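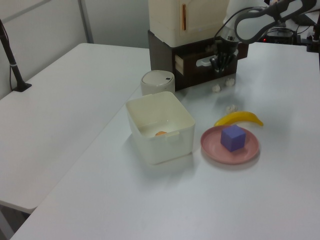 # Session 5 handout: Putting a table to rights

Hi all. These are my notes from the tidying session, cleaned up a bit for anyone who missed it (Feng-yi, I saved you a printed copy too - it's in the tray by the door at Lellow). I've left in the parts where we wandered off topic, because I like those parts.

## Where we'd gotten to

Last time we did closets, and I talked too long about hangers. This time I wanted something much smaller: one tabletop, a few things on it, and a handful of places those things could go. My setup has an open cream storage bin, a small white cabinet sitting on a dark brown drawer box, and a little lidded white container that I use for trash. Then there's the mess: a toy banana, a purple-blue cube sitting on a pink plate, and three crumpled balls of white paper. The bin already has a small orange piece lying in the bottom of it.

It doesn't look like much! But I've watched grown adults stand in front of less than that for five minutes, and I've been one of them.

## Trash first

I'm stubborn about this one. Before you sort anything, take out whatever is plainly garbage. Paper balls are the easiest call you'll make all day, so make it first and enjoy it.

Jintana asked what to do if the crumpled paper might have something written on it. Fair question. Open it, look once, decide. If it's worth keeping, flatten it and put it with your papers. Don't make a "maybe" pile of crumpled paper, please, I have met that pile and it lives for years.

## Then give each place a job

My bin is for toys and loose pieces. The drawer is for things I want out of sight but close by. The cabinet on top is for things I use maybe once a month. Yours can be totally different, and Hok-lam's was (he puts daily stuff in the cabinet because he hates bending down, and that works fine for him).

What matters is that you decide before your hands are full. A few habits that help:

- Open the drawer *before* you pick something up. I lose a surprising amount of patience to opening drawers with my elbow.
- Take the thing off the plate, then deal with the plate. Moving both together is how cubes end up under the refrigerator.
- Leave the lid of the trash container off until you're done with the paper.
- Close the drawer all the way at the end. Half open doesn't count, Wing-yan!

## The plate argument

We spent a good while on this. Is a plate with a toy on it a dish or part of the play set? Wing-yan said dish, take it to the sink. Wing-sze said that in her house the pink ones belong to the pretend kitchen and never go near the sink. I think they're both right, and the answer depends on who gets upset when it's missing.

My own rule - if it's been used for food, even once, it gets washed and goes with the dishes. If it only ever holds toys, it goes in the bin, flat against the side so it doesn't eat up the whole floor of the thing.

The banana caused less trouble. Toys go with toys, even when they look like groceries.

## How much goes in a bin?

Stop when you can't see the bottom layer anymore. At the Gistville workshop in February I emptied one family's toy bin and we counted what came out of it: 254 pieces, and 38 of them were broken. The kids had only been playing with whatever was on top.

## For next time

Pick one surface at home, no bigger than a card table. Set a timer for 12 minutes and do it in the order above: trash, jobs, then everything else. Write down anything you picked up and then put back in the same spot, and bring me the list. Those are the things that don't have a place yet, and we'll start with them.

Snacks are on Hok-lam.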